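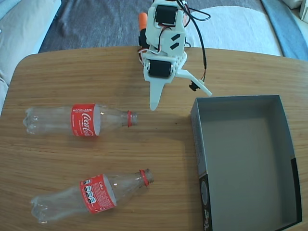
Hashini Bandara wrote:
Before you change the policy again, please check how old the joint positions are when the network receives them. I lost the whole of August to this kind of problem and the network was fine all the time.

----

prasanna_b wrote:
Thank you Hashini. I give more details, because my first message in the old topic was too short.

The task is to pick a bottle and put it in the box. Two clear bottles on the table, one arm, position control on all the servos. The policy is trained on 59 demonstrations and gives a chunk of actions each time. My control loop is written in Python and it runs on the same laptop as the inference.

The problem: the arm goes to the neck of the bottle quite well, then it starts to hesitate at the moment between two chunks. It makes a small step back and after this it goes forward again. When the jaw is already near the plastic, this small step is enough to push the bottle and it rolls.

I tried to make the chunk longer. The hesitation is less often but when it comes it is bigger.

----

R. Achterberg wrote:
The step back is the classic sign. Your new chunk is computed from an observation taken before the inference started. By the time it arrives, the arm has moved on, and the first actions of the chunk are already in the past. You execute them anyway, so the arm goes back to where it was.

What does your log say for inference time?

----

prasanna_b wrote:
95 ms as median. I did not look at the worst case, I will do it tonight.

----

R. Achterberg wrote:
Then drop the actions which cover those 95 ms and start from the one that matches the present time. Please use the measured time of each call and not the median.

----

Anjana W. wrote:
I do not fully agree with Rosalind. Dropping actions helps, but the two chunks can still disagree with each other, and with a transparent object they will disagree more. The camera sees the wood through the bottle, and from one moment to the next the network can prefer another grasp point. I had this with glass jars. I would blend the old chunk and the new one over a few steps.

Also, do you have a planner between the policy and the servos? In Dekard the default is to pass everything through a smoothing filter, and this adds its own delay.

----

R. Achterberg wrote:
Blending two different grasp points gives you a point in the middle, and maybe there is nothing to grasp in the middle. I would fix the timing first and look at blending after. If you do both on the same evening you will not know which one helped.

----

prasanna_b wrote:
Yes, I use Dekard, and the filter was on. I did not know it is on by default - it is not in the readme, I found it in the source.

I did the log as Hashini asked. From 3584 control steps:
- the joint positions are fresh in most steps, but sometimes the same value is repeated three or four times
- the worst inference call is much longer than the median, and it comes when the camera thread saves to disk
- the serial bus is set to 1000 ms timeout, so one lost packet stops everything

----

Hashini Bandara wrote:
The repeated values are your reading thread waiting for the same lock as the writing. Read and write in one thread, one after the other, and put the time stamp directly after the read. And please make this timeout much smaller. It is better to miss one reading and keep the last one.

----

prasanna_b wrote:
I moved both to one thread, turned off the filter and added the dropping of old actions. No blending for the moment. The step back is gone in the tests I did without bottles. With bottles I still see one strange thing, the jaw closes a little too early when the neck is turned away from the arm.

----

Anjana W. wrote:
How many of your demonstrations have the neck in that direction?

----

prasanna_b wrote:
I have to check. I think not many, I always put them down in the same way.

----

Anjana W. wrote:
Then I would record more of them before touching the software again. I still think you will need the blending, but I can wait :)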